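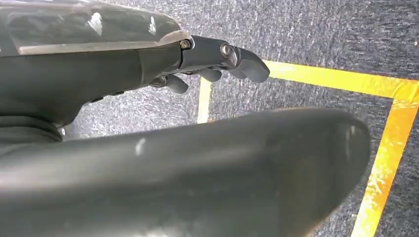

Prondar procura operadores p/ testar a mão Flovar (kit de mão robótica, versão 2)

Vagas: 2. Início em maio, contrato até fecharmos a avaliação do kit. Presencial, na oficina da Betancur.

O trabalho: pegar, virar e entregar objetos pequenos com a mão. Livretos, caixas, cabos. Cerca de 492 repetições por objeto, tudo anotado na folha. Repetitivo, sim.
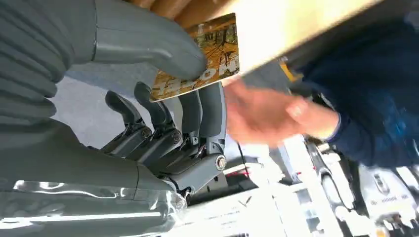
Foto: Carleen Donnelly / Prondar

Entrega de um livreto, mão robótica para mão humana. Quem fica do outro lado também é da equipe, as funções alternam.

Pedimos: paciência, boa coordenação, português escrito razoavel. Experiência com teleoperação ajuda mas não é obrigatória. Ensinamos a calibrar os dedos e a trocar parafuso.

Pagamos 47 reais/hora + almoço. Transporte a combinar.

Interessados: mandar currículo curto para Carleen Donnelly, assunto "Flovar operador". Sem carta de apresentacao por favor. Respondemos a todos até o fim de maio.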